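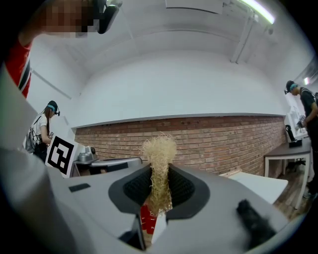
Figure 3. View from a hand-held gripper holding a tuft of pale, straw-like fibres. Fibres standing up from the pad share the image with the wall and ceiling, which the tracker also needs.

4.2 Recovering gripper motion when the held object is in the way

The part of the pipeline we are most pleased with is also the least glamorous: working out where each gripper was, at every time step, well enough that a policy can learn from it. Wovari, our tracking and alignment package, began as a clean-up script written by Oda Halvorsen and grew into the piece of software that everything in Section 5 leans on.

The trouble starts with the wide view. A fisheye lens sees a great deal of the room, and that is lovely for localisation, as brick courses and ceiling lines make excellent features. But the same lens also sees the gripper body, the pad and whatever is pinched against it, all of which move with the camera. A naive visual odometry front end picks up features on these near surfaces, finds that they hardly move, and concludes that the gripper is standing still. Rigid parts are easy to deal with, and a fixed mask per device takes care of them. Loose fibres are a much nicer problem! They bend and splay as the hand turns, and their fine texture attracts feature detectors like nothing else we have tried.

We therefore mask in two stages. The fixed mask is drawn once for each gripper. The second mask is estimated online: a patch is marked as held if its motion over a window of 7 time steps agrees better with the gripper body than with the current room map. The test is cheap, and it needs no knowledge of what the object is. An earlier version used a segmentation network with a list of object names, and we spent far too long adding names to it.

People walking about in the background are handled by the same robust cost that rejects ordinary bad matches. We tried a separate person detector and dropped it, as it made no difference we could measure once the held-object mask was in place.

4.3 Bringing the two hands into one coordinate system

Each gripper's own track drifts slowly, and two tracks that drift separately are of little use for a bimanual task. The marker cubes give us a second opinion.
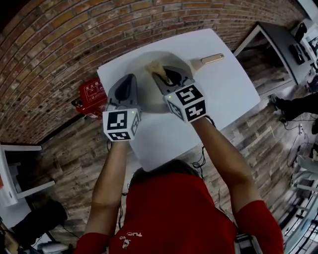 From the head view, the solver takes every marker face it can decode, fits a pose for each cube, and adds the result to the graph as a relative constraint between head and gripper. Faces seen at a grazing angle get a lower weight, and a cube with only one good face keeps both of its candidate poses until later measurements settle the matter. When a cube is hidden altogether, the gripper's own track carries the estimate across the gap. Neither source is enough alone, and it is a real pleasure to watch the two curves snap together when the graph is solved.

Clock offset turned out to matter more than lens calibration. Wovari estimates one offset per device as an extra unknown, starting from the logged time stamps. Latrice Whitlock suggested checking the estimate with a deliberate shake of both grippers at the start of a recording, and we have kept this as a routine test.

We ran the full solver on 2,566 recordings. Of these, 235 were rejected by the consistency check, which compares the cube poses with the gripper tracks after alignment. Rejected recordings are left out of policy training, though we keep them for regression tests: each new release must process a fixed set of 1,000 recordings, drawn from both groups, before it is merged. The set has already caught a sign error in the time offset that every unit test had passed.

One weakness remains. If the held object covers most of the view and the cube is also hidden, the estimate rests on inertial data alone, and errors grow quickly. We mark such stretches in the output and let the training code decide whether to use them. Section 5.1 compares policies trained with and without them.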